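Speaker notes: Reading a canning jar
Evening talk, back room, lights up. Tables with jars go out at the end.

Opening
Thank people for bringing jars. Ask them to keep the lids on until the second half.
Start with the date everybody finds on the glass. The Mason patent is from 1858, and that year was molded into jars for decades afterward. So the date on the front gives the patent and says very little about when the jar was made. Hold up mine. It has the 1858 on it and I bought it as a much later jar.

Where to look first
Mold seam. Run a thumbnail up the side. On older hand-finished jars the seam stops below the lip, and the lip was ground flat, so it feels rough. On machine-made jars the seam goes up and over. Pass the two samples around, rough lip one in the towel please.
Base. Look for a ring scar, often off center. A rough, feathery one points to an early bottle machine.
Color. Aqua is common. Amber and deep green are harder to find. Warn about purple: some clear glass turns light purple in sunlight over time, but people also do it with lamps, and the dark purple ones are nearly always lamp jobs.

The Bulov ledger
This is the part I get asked about. Bulov was the hardware store on the corner of Calimlim Street. The ledger for 1899 came to us with the shelving. In September of that year they took in 428 quart jars and 500 rubber rings. Read the line out loud, it is short. Point out that they bought more rings than jars. Rings wore out and jars got used again.
Botond Jakab copied out the jar pages. Copies are by the coffee, take one.

Cleaning
Warm water, dish soap, soft brush. Never hot water on a cold jar.
For white haze, try vinegar overnight. If it is still there after that, the glass itself is etched and soaking will not help.

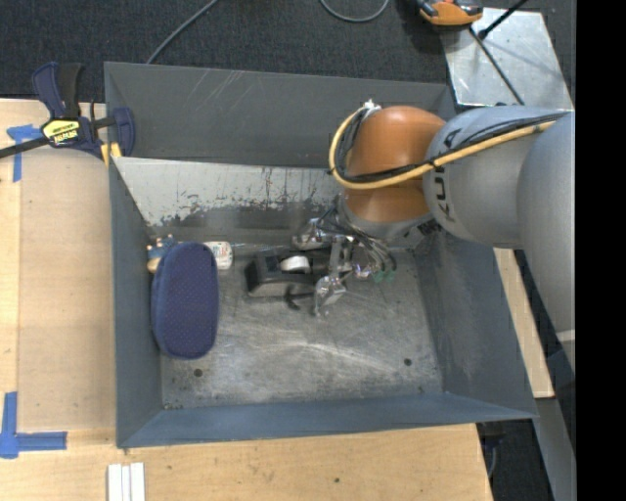
Zinc lids: do not scrub with steel wool. The gray surface is what buyers want to see. Check the milk glass liner for cracks before you close the lid on anything.

Storing and selling
Upright, not stacked, lids off or loose. Paper between jars, no newspaper on labels.
Prices: I will not quote any from the front. Akov has the auction lists and Fusine does appraisals by mail.

Questions, then jars on the tables. Finish by 8:30, the room is locked at 9.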